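Shuttlecock bench notebook
Last updated: 3rd November
by Tùng Đào

Picked up again after the long gap since August, and I have missed this. The whole morning went on shuttlecocks. Châu had left the Skestel tube out with a note taped to the lid that said "these ones wobble, have fun," so I started there.

Background, for whoever reads this later. We have 2 batches on the go. The Kusten tube is the one we bought new, and the Skestel tube is the one that sat in the hall cupboard through the summer heat. Both are bright yellow-green with white cork bases, so once they're out of the tube you really can't tell them apart from any distance. I have lost track of which was which more than once! From now on a pencil dot goes on the cork of every Skestel bird before it leaves the tube. Pencil only. Marker adds weight and bleeds into the cork.

Steam first. Kettle on, tube open at both ends, 20 seconds over the spout, then closed up and left standing. I had been doing it for longer and I think that was a mistake, the skirts felt soft the next day. With the shorter steam they came out springy and there was a lovely little click when I flicked the rim with a fingernail. Very pleased with that.

Then the drop test down the stairwell. Cork up at release, let go, watch how soon it flips over and whether it spins cleanly on the way down. The new ones flip almost at once. The cupboard ones take their time, and one of them never settled at all and came down wagging like a dog's tail. I dropped that bird 3 times to be sure and it wagged every time. Set aside for the knock-up box.
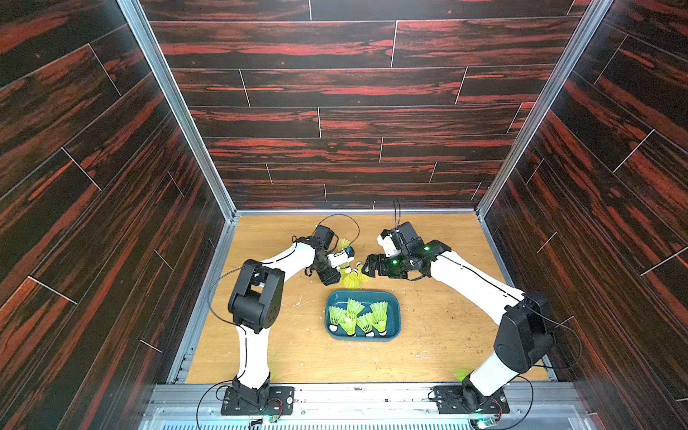
Two yellow-green birds, white corks, on the bench day.

What I wanted out of the comparison was the skirt. Châu's idea is that the wobble comes from the rim going slightly oval in storage, and that you can feel it before you can see it. I rolled each bird on its side across a sheet of glass afterward and I think she's right. A good one rolls in a smooth curve around its own cork and comes back close to where it began. A bad one hitches once per turn. It's such a simple test and I love it — no gauge, no scale, you just listen for the hitch.

Tried to fix an oval one too. Sat it on the mouth of the small Falta jar, which happens to be just the right size to hold the rim open, and left it there through lunch. When I rolled it again the hitch was smaller. Still there, but smaller. I'd like to give one a full night on the jar before I get too excited.

Court notes: hit a few in the Âu hall at the end of the day, court 2, high serves only. The steamed Kusten birds were landing right where I expected. The steamed Skestel ones fell a little short, and two of the dotted ones drifted left. There's a draft from the side door in there, so I don't trust the drift, but I do trust the short landing. Want to repeat it with the door shut.

Tally for the shelf: 105 birds logged since we started this notebook. The page numbers in the log skip after the coffee spill, so start from the back cover if you're looking for the early ones.

To do
- Overnight on the jar, one oval bird, roll before and after.
- Ask Châu where she put the small glass sheet, the big one is a pain to carry.
- Pencil dots on the rest of the Skestel tube.
- Serves again, door shut, same racket. I switched rackets halfway last time and muddied everything.
- Try steaming with the tube closed at the top end. Somebody at the club swears by it.

Comments

Châu Triệu: Small glass is behind the kettle shelf. And the dog's tail one is mine, please don't throw it out, I want to cut the skirt off and weigh the cork.

Tùng Đào: It's in the knock-up box with a dot on it. All yours!

Châu Triệu: Also the closed-top steaming made mine soggy near the cork when I tried it. Maybe do just one.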